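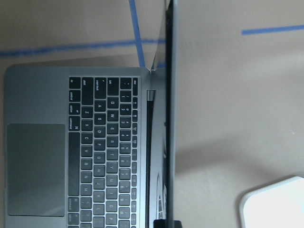 Space-grey laptop, open on the table.

Lindmont Garden Centre - shop systems
Ticket: duplicate seed products after supplier price update
Area: stock and tills (Kenulard)
Status: closed
Priority: raised from normal to high
Month: November

Original report from the shop floor

Seed packets from Gentile are coming up twice on the till when we search by name. One has a stock figure and the old price, the other has no stock and the new price. Scanning a packet brings up the old one at the old price. Sunflowers, sweet peas, broad beans, all the same. It was fine yesterday at closing. We have put a note on both tills to scan only and not search, but customers are pointing at the new shelf labels and asking why they are being charged something else.

Could someone look at this before the weekend, please? The seed stand is by the main door and it is the first thing people pick up.

Log

9.20 am
Ticket picked up. Searched for "sweet pea" in the Kenulard back office and got two of everything. Same description, same supplier, same department. The only differences I can see on the list screen are price and stock. Asked the floor whether anything had been changed overnight. The new Gentile price list was imported after closing.

9.35 am
Filtered the product list by supplier. Gentile now shows 268 products. The printed count sheet from the last stocktake has 133. The new price list has the same products plus 2 new ones (a dwarf runner bean and a mixed nasturtium), so if every existing product had been created again and the 2 new ones added, that comes to 268. So the import has not matched a single existing product. It has treated the whole file as new.

Other suppliers checked: bulbs, compost, bird food, pots. No duplicates in any of them. The fault is limited to the one file.

9.50 am
First thought was that somebody had ticked "add new products only" on the import screen. Checked the import history. The option used was "update existing, add new", which is the right one. The history says the job finished with no errors. It does not say how many lines were updated and how many were added, and it would have been useful if it did.

Second thought was the supplier code. Kenulard matches on supplier code and product code together, and last year we had a spare Gentile account set up for wild bird seed. Opened three of the duplicates. All of them have the correct supplier code. Not that.

10.15 am
Opened one old record and one new record side by side. Same product, a packet of white sweet peas. The old record has a barcode of 12 digits, beginning with a zero. The new record has the same barcode without the zero. Everything after it is identical.

Checked more from different parts of the list. Same on all of them. Every Gentile barcode begins with a zero and every new record has lost it. This also explains why scanning finds the old record: the scanner reads the full number off the packet, and only the old record holds the full number.

10.30 am
Went back to the file itself. The original attachment from Gentile is a CSV. Opened it in a plain text editor and the zeros are all there, so the supplier's file is good. The copy that was imported is a different one, saved a little later with "edited" on the end of the file name. Opened that in the text editor as well and the zeros are gone.

Asked the office. The file was opened in the spreadsheet program to take out a column of trade discounts that Kenulard does not use, then saved again as CSV. The spreadsheet reads a barcode as an ordinary number, drops the zero at the front and saves it that way. There is no warning.

Cause found. Now for putting it right.

10.45 am
Options:

Restore last night's backup. This would remove the duplicates completely, but it would also lose this morning's sales and the compost delivery that was booked in at 8.30. Not keen.

Delete the new records and import again from the original file. Keeps today's sales. Needs care, as some of the new records may already have been sold against by staff searching by name.

Merge each pair by hand. Kenulard has a merge button, one pair at a time. It would take most of the day.

Going with the second one.

11.00 am
Ran a sales report on the new records only (supplier Gentile, created since closing yesterday). A handful of packets had been sold by name search before the notes went on the tills. Printed the report so that the stock can be corrected by hand afterwards. Prices charged were the new ones, so no refunds are needed on those.

Packets scanned this morning went through at the old price, which is lower. The shop manager is happy to let that go.

11.10 am
Took a manual backup before touching anything. It is saved in the usual backup folder and marked "before seed fix".

11.25 am
Tried to delete the new records in one go. Kenulard refused: "One or more selected items have transaction history." Took out the ones on the sales report and tried again. Deleted without complaint.

The ones with sales cannot be deleted, so I merged those into the old records with the merge button. It asks which record to keep. Keep the OLD one. The screen puts the newer record on the left and has it selected to start with, so check before pressing. I got this wrong on the first one, a beetroot, and ended up with the short barcode on the record that was kept. Typed the zero back in by hand and scanned a packet to test. Fine.

The merge moves the sales across and takes them off the stock figure, so the printed report was not needed in the end. Kept it with the ticket anyway.

11.50 am
Gentile product count is back to 133.

12.05 pm
Set up a proper import template so the extra column does not have to be removed. On the import screen, under "columns", each column in the file can be set to a field or to "ignore". Set the trade discount column to "ignore" and saved the template as "Gentile prices". The file can now go in exactly as it arrives.

Ran the original file through using "preview only" first. Preview showed every existing product as a match and the 2 new ones as new. Ran it for real. Finished in under a minute.

12.20 pm
Checked on both tills. Scanned packets from each shelf of the seed stand. One result each, new price, stock figure present. Name search gives one of each. The tills needed a refresh from the manager menu before they picked up the change - without it the back till was still showing two lots of broad beans.

Notes taken off the tills.

2.10 pm
Reopened. Floor reports that some of the shelf labels on the seed stand will not scan with the handheld. Packets scan, labels do not.

The labels were printed in Lalo first thing this morning, from the product list as it stood then. Lalo had taken the barcode from the new records, so the labels were printed with the short number, and those records no longer exist. The price on them is correct, and customers will not notice a thing, but the handheld is used for reordering and it reads the label.

2.25 pm
Lalo keeps its own copy of the product list and only updates it on request. Chose "refresh products" and looked up the white sweet peas. Still the short barcode. Closed Lalo, opened it again and refreshed a second time. Now showing the full one. I do not know why it needed restarting. Adding it here in case it comes up again.

2.40 pm
Printed one test label and took it down to the stand. Scans correctly on the handheld. Sent the whole seed range to the label printer. Ran out of the small white labels part way through the vegetables, and there was a new roll in the cupboard under the stairs, which was the last one. Someone needs to order more.

3.45 pm
All labels on the seed stand replaced. Old ones thrown away. Walked the stand with the handheld and everything reads.

Notes for next time

Do not open a supplier price file in the spreadsheet and save it. If you only want to look at it, open it, look, and close it without saving. If it asks whether to keep changes, say no.

Use the saved "Gentile prices" template for this supplier. If they change the layout of the file the template will need redoing, so read the preview.

Always run "preview only" first. If it says nearly everything is new, stop.

If a file really does have to be edited, use the spreadsheet's import option and set the barcode column to text before it loads. Formatting the column as text afterwards does not bring the zeros back.

After any change to prices: refresh the tills, then refresh Lalo, then print labels.

Follow-up

Asked Kenulard support whether the import could reject barcodes of the wrong length. They replied that there is a setting for it, "check barcode length", under system options, and that it is off unless switched on. It cannot be switched on for one supplier only. Our own plants use short codes that we made up ourselves, so turning it on would block those. Left off for now.

Small white labels ordered, two boxes.

Ticket closed 4.30 pm.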